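Wednesday, October 9, 2024

Long day, good day, my back is wrecked. I finally got the new grasp proposer talking to the Sekby planner without the whole thing falling over on startup, and I celebrated with a stale muffin. Nazmiye Öztürkmen bet me it would crash before lunch and she owes me a coffee.

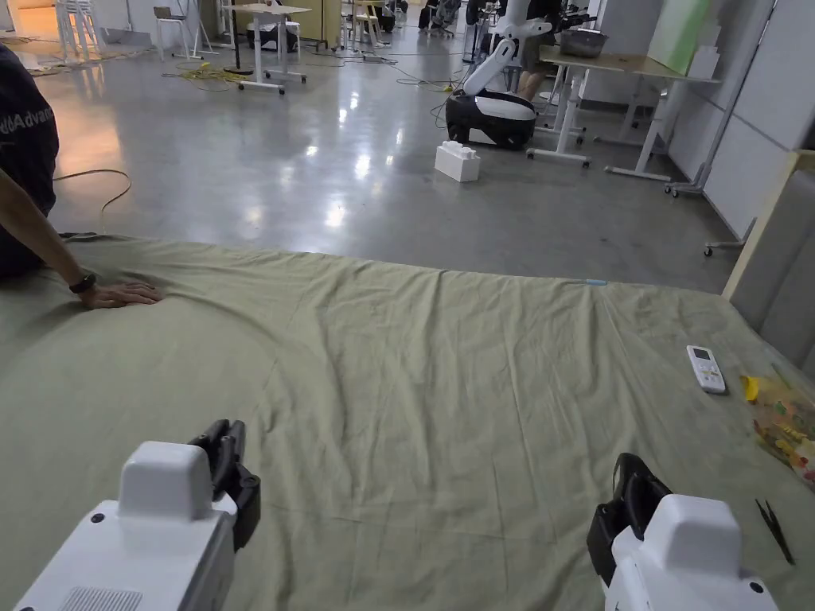 Segmentation was the morning's headache. The model we trained on the Burkard set has only ever met flat, tidy fabric, so every long crease gets an edge drawn around it like it's a separate object, and a green sheet rumpled from one side to the other is pretty much its worst nightmare. The remote control it nailed straight off, screen and all (of course it did, it's a nice white rectangle!). I raised the minimum edge score and fed it depth as well as colour, and most of the ghost objects went away.

Then the hand problem.
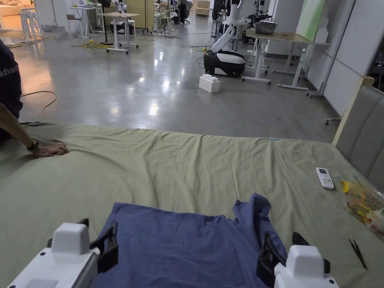
My contact filter assumes anything touching the cloth is a gripper, which I wrote in December and had completely forgotten about. So a bare hand pressed flat on the sheet, watch and all, comes through as a third end effector and the planner politely tries to schedule it. I laughed for a good minute and then spent 2 hours on a proper mask. It runs at 33 Hz now, fast enough for what we're doing.

After that I went through the logs from the Ameck driver — 4,000 lines of the same timestamp warning, over and over. The two gripper clocks drift apart and the fusion node just takes whichever message shows up first.
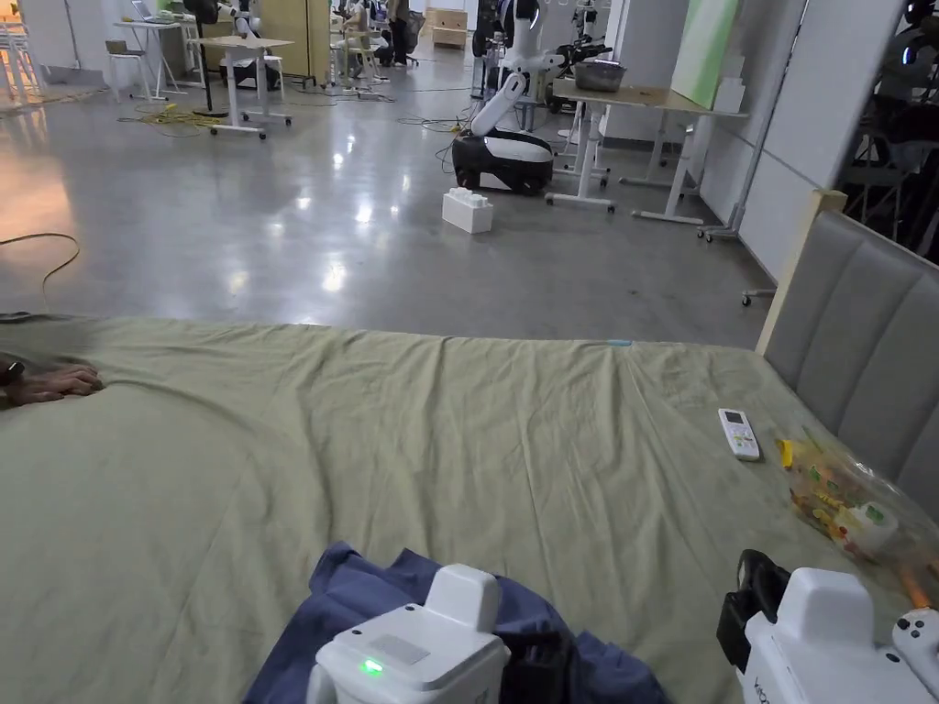 So I wrote a little buffer that holds both streams until they line up, and it's ugly, but the jitter in the fused pose is way down and I can live with ugly for a week. Nazmiye wants it rewritten as a proper Başaran plugin. She's right and I'm going to put it off anyway.
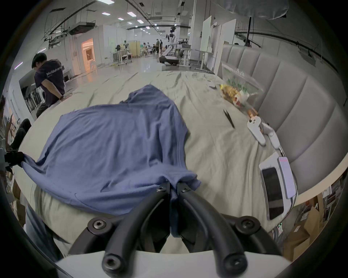 For tomorrow

Rename the config files before I lose my mind. Retrain with the creased sheets in. Ask Nazmiye about the 6 failed replays, and get my coffee.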